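Search this notebook Enter keywords Go

December, finishing bench, started 7.40 in the morning

Back on the oil trials for the Rurkmont tables, and I'm glad of it, after a fortnight of chasing invoices. The Presik hardwax went on the first board last night and had levelled out nicely by the time I'd had my tea. The colour has come up a touch redder than I remember from the De Luca job, though that was older stock and I may be flattering my own memory.

Sanding notes, so I don't have to learn them again: 120, 180, then stop. I went up to 240 on board 13 and the oil just sat there looking sorry for itself. Wiped it back, dropped to 180, and it drank it in like the others. The 4000 pad is for buffing the cured coat only -- please put it back in its sleeve, whoever borrows it next.

The shed was 29 degrees by early afternoon, so I worked in short stretches and kept the tin in the shade. Edges get their own pass with the small pad, wiped along the grain. I've been leaving them till last and I think that's a mistake, as I'm tired by then and it shows in the corners.

Brernton want their quote by the end of the month. I have it at 2595 for the top alone, with the second coat included. Still to do: flatten the offcuts, wash the good brushes, and hang the rags out flat on the line well away from the wall. 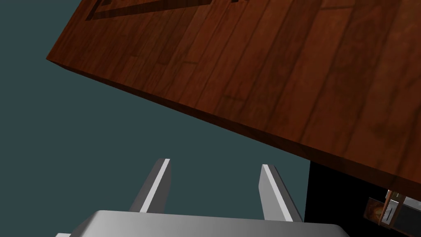
I'd do the edges first and let the top catch any drips, and I'd leave the second coat a full day longer in this heat -- mine stayed tacky underneath last summer when I rushed it.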